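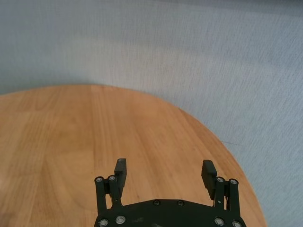 Bogumił Dudek prefere as mesas redondas às retangulares, e foi essa a opinião que acabou por prevalecer na sala de jogos da Norkar, que reabriu ao público no sábado, 6/4/22, depois de obras que duraram desde outubro. Numa mesa redonda, argumentou ele por escrito quando os frequentadores foram consultados, todos chegam ao meio com o mesmo esforço e nenhuma criança fica na ponta a pedir que lhe passem as peças.

A consulta decorreu durante o outono e recolheu 131 respostas. A maioria pediu tampos de madeira e um chão mais silencioso. A Norkar, que gere a sala no rés do chão do edifício Zistolach, seguiu as duas indicações. O antigo pavimento cerâmico foi coberto com alcatifa de pelo curto, em azul-acinzentado, e as mesas de plástico deram lugar a mesas redondas de madeira em tom de mel, com o rebordo arredondado.

A alcatifa foi o ponto mais discutido. Alguns pais temiam que fosse difícil de limpar, outros queixavam-se do barulho que os cubos faziam ao cair no chão antigo. A empresa optou por um modelo de pelo baixo e vai aspirá-lo todos os dias ao fim da tarde. Não é permitido comer na sala – há bancos no corredor para o lanche – e a regra está afixada junto à porta em português e em inglês.

As mesas foram fornecidas pela Kollo, uma oficina de marcenaria que já tinha feito as estantes da entrada. Os tampos levam um acabamento que pode ser limpo com um pano húmido. Segundo a oficina, os riscos superficiais podem ser lixados sem desmontar a mesa, trabalho que ficou incluído no contrato de manutenção. Cada mesa custou 700 euros, com transporte e montagem.

O material de jogo também mudou. Os conjuntos antigos, com peças de tamanhos diferentes e muitas em falta, foram retirados. No seu lugar há cubos lisos, entre os quais azuis-claros e cor-de-rosa, sem letras nem números. Os monitores propõem exercícios simples: pôr um cubo em cima de outro, acertar as faces, trocar a ordem das cores, desmanchar e recomeçar. Para os mais velhos há cartões com construções para copiar, numerados por grau de dificuldade.

A coleção completa tem 600 cubos, guardados num armário fechado à chave e distribuídos no início de cada sessão. No fim, cada grupo devolve o que recebeu. A Norkar pede que as peças não saiam da sala, nem sequer para o corredor. 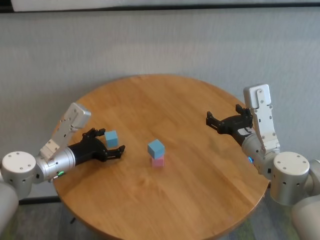 SALA DE JOGOS | HORÁRIOS E INSCRIÇÕES

A sala funciona de terça-feira a sábado, das 10h às 18h. As sessões de construção com cubos têm a duração de uma hora e recebem até 8 crianças, acompanhadas por um adulto por família. A entrada é gratuita, mas a inscrição é obrigatória e faz-se na receção do edifício Zistolach ou por telefone. Quem faltar sem avisar passa para o fim da lista na semana seguinte.

As manhãs de quarta-feira ficam reservadas às escolas. Os pedidos devem indicar o número de alunos e a idade, e a resposta é dada no prazo de cinco dias úteis. Os grupos maiores são divididos em dois turnos.

À entrada, os visitantes deixam os sapatos nos cacifos e entram de meias. Os carrinhos de bebé ficam no corredor, do lado oposto aos bancos.

Falta ainda concluir a segunda parte das obras, que abrange a sala mais pequena, nas traseiras. O espaço vai receber o torneio de jogos de tabuleiro Kong, até agora disputado no refeitório, e terá o mesmo tipo de mesa. A alcatifa, neste caso, ficou por decidir: os jogadores preferem o soalho existente e a Norkar pediu um orçamento para o recuperar. A empresa não avançou data para a abertura dessa sala.

As sugestões sobre o novo mobiliário podem ser entregues em papel na receção até ao fim do mês.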